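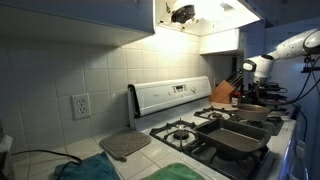
Section 4: Setting Up Stovetop Chores

Read section 3 (Mounting and Power) first. If you skipped it, the arm is probably held to your counter by optimism, and you should go back.

4.1 What the Walo can do at a stove

The Walo kitchen arm can be taught to pick up a cool, empty pan, move it between burners, and set it down on the counter. With patience it can hang on to a pot holder. It cannot cook. The box does not say it can cook, although we accept that the family on the box looks very well fed.

Tasks in this release are graded as follows.

Reliable: moving one empty pan with a rim or handle the gripper can reach.
Fair: moving a pan that sits at an odd angle on the grates.
Poor: folding towels, wiping up, anything involving a lid.
Not supported: flame, hot oil, soup, other people's dinner.

Note: Grades assume the grates are level and the light is steady. A towel graded Poor may still get folded. It will not be folded the way your mother did it.

4.2 Before you start

1. Turn every burner off. On a gas range, check each knob by hand. The arm has no sense of smell.

2. Let the grates and cookware cool completely. The Walo does not know what hot is and will hand you a hot pan with the same good manners as a cold one.

3. Clear the arm's path of glassware, jars and knives. A knife block is fine to leave in the kitchen but must be outside the reach circle you marked in 3.6. If it isn't, move the block. Do not move the circle.

4. Run all cables along the back or side of the counter and fasten them with the clips supplied. Keep them well off the cooktop.

5. Move towels and pot holders away from the burners. The vision software takes a crumpled towel for a new and interesting object each time it looks, and it will stop to think about it.

6. Decide on the range hood light, on or off, and leave it that way for the rest of the session.

CAUTION: Never leave the arm powered while a burner is lit. This applies even if you are only making tea.

4.3 Teaching the burner positions

You will need the teaching pendant, one empty pan, and half an hour when no one else wants the kitchen.

1. Place the arm in Rest. The status light turns green.

2. On the pendant, choose Surfaces, then Cooktop, then New.

3. Enter the number of burners. The software offers a maximum of six. If you have more, you own a restaurant and want the commercial manual.

4. Using the guide handle, bring the gripper over the centre of the first burner cap. Stop a hand's width above the grate and press Mark.

5. Repeat for each remaining burner, then press Save.

6. Put the empty pan on any burner and choose Test Lift. The arm should raise the pan, pause, and lower it to the same spot.

If the arm lowers the pan to a different spot, mark the burners again. If it lowers the pan to the floor, see 4.5.

Note: Cast-iron grates shift when they are cleaned. Mark the burners again after every scrub. Several owners have told us this is an excellent argument against scrubbing, and we take no position.

4.4 Teaching a pan

1. Choose Objects, then Cookware, then New.

2. Set the pan on the grate with nothing in it and nothing touching it.

3. Press Look. The wrist camera will move around the pan. Stand back and resist the urge to help.

4. Guide the gripper to the place where you would hold the pan yourself, and press Grip.

5. Name the pan. Short names work best. The pendant will accept "the good one", but so will every other member of the household, about a different pan.

6. Run three practice moves at Slow speed before choosing Normal.

Dark pans on dark grates are the hardest case. If the camera cannot find the rim, try the pan at another angle or switch the hood light on and press Look again. Shallow pans with a bright rim usually go better.

CAUTION: Baking pans with sloped sides can slip sideways out of the gripper. Fit the ribbed finger pads (Skerov pads, part 3731) and keep your toes elsewhere.

4.5 Troubleshooting

Arm stops above the pan and does nothing.
It has lost sight of the rim. Check for glare from the hood or a reflection off the tiles. Press Resume once. Pressing it repeatedly puts the requests in a queue, and the arm will honour all of them.

Code 52 on the pendant.
Object not where expected. Someone has moved the pan, usually to cook with it.

Code 52 and no one has moved the pan.
The arm moved it. Repeat 4.3.

Arm returns to Rest halfway through a move.
A cable has snagged or been tugged. Power down, free it, and check the clips.

Pan on the floor.
Press Stop. Pick up the pan. Run Test Lift at Slow, and watch the fingers as they close.

4.6 Is it faster than doing it yourself?

No. In our test kitchen at Vurard, Fotis Tzanetos moved a pan from the back burner to the front in the time it took the Walo to finish looking at it, and he was on the phone. The arm is slow, careful and easily put off by a tea towel. What it offers at present is a steady lift for people who find a heavy pan hard on the wrists, and a fair amount to watch. Customers hoping for a finished supper are directed to the Workneh add-on planned for July, which will stir – cold ingredients only, in the first version.

Continue to section 5, Drawers and Cupboard Doors. Remove anything breakable from both.

Manual revision: January 2025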